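Progress report to the Orkine Fund, January 2024
Stultley Tool and Household Library
Written by Kinga Katona, project lead

Hi all,

I know the template asks for two pages of boxes, but you told me on the phone that a letter would do, so you're getting a letter. The money part is in the spreadsheet I sent separately. This is the rest of it.

First the good news, because I've been itching to tell you. We have 100 members! We crossed that line just before the holidays, when a couple came in for a carpet cleaner and signed up their two grown kids while they were at it. Back in October we had 40, and I was starting to wonder if the flyers were going straight into the recycling. What changed, as far as I can tell, is that we moved to evening hours twice a week. People want to borrow a drill after work, and our old daytime slots were no use to anyone with a job.

The catalog is in better shape too. Everything we lend now has a number, a photo, and a short note on what comes with it (so if the sander goes out with its dust bag, we expect the dust bag back). Typing it all in took most of the fall and I never want to do it again. The Trivorum software does what we need, mostly. It sends reminders, it holds reservations, and it sorts everything alphabetically whether I like it or not, so "long ladder" and "short ladder" live nowhere near each other.
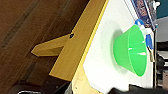 Bolted yellow wood over the brown floor.

Loans, then. The pressure washer is still the most wanted thing we own, even in winter, and the waiting list for it gets long enough that I've put a second one on the wish list. After that it's the tile cutter, the folding tables, and the big stock pots, which go out every time there's a family party in the neighborhood. The garden tools are asleep until spring. I had high hopes for the sewing machine and it has barely left the shelf — I think people are a little scared of it, so we're going to try a hemming night and see if that helps.

Late returns are down. I dropped the fines in the fall, partly as an experiment and partly out of laziness, and started calling people instead. Most of them had just forgotten. One hedge trimmer is still missing and I've more or less made my peace with that. 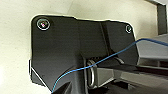 REPAIRS AND UPKEEP

This is where we spent more than planned. The tile cutter needed a new blade and a new pump, and one of the ladders failed its check and had to be scrapped. Lương Hardware gave us a discount on the parts, which took some of the sting out. I've moved money over from printing to cover it, and you'll see that as a line in the spreadsheet.

We also held our first fix-it evening. I set out chairs for 20 and had to go hunting for more. Toasters, lamps, a very old hand mixer, and a stroller with a bad wheel.

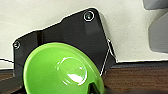
The toasters were mostly crumbs, to be fair. But people stayed and talked, and several of them joined on the way out, so I'd like to run these every other month if you're happy for us to use part of the outreach money on it. Let me know? I don't want to assume.

Things I'm still stuck on: insurance for the power tools went up and I'm waiting on a second quote. The Saturday shift is thin and I've been covering it myself more than I should. And we need a better system for cords, which come back in a knot no matter how we send them out.
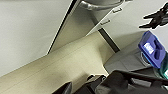
For the next stretch, the plan is to get the insurance settled, open the spring garden reservations early, and try a delivery run for members who can't carry heavy things home. I've talked to two people with vans and both said maybe. I'll send the updated loan figures as soon as I've closed out the month.

Come by any evening we're open. If you need a carpet cleaner, book ahead.

Kinga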